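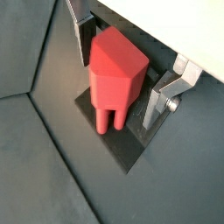
## Sarkiler finger check kit, part 658

For grippers whose fingers don't match: one dark, one bare aluminum, both convinced they are the straight one. The kit has 2 finger shims, a hex key and a card of steps you will lose by May.

Swap the shims with the arm parked, snug the bolt on the aluminum finger, then close on a red five-sided block. It should hang level.
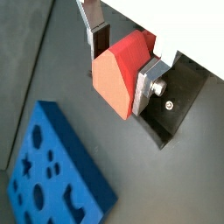 If it twists, loosen and try a thinner shim before blaming the software. Repeat every 22 shifts, or after any meeting with the wall.

Price: $37. Fit questions go to Jocelyn Penner at the parts desk.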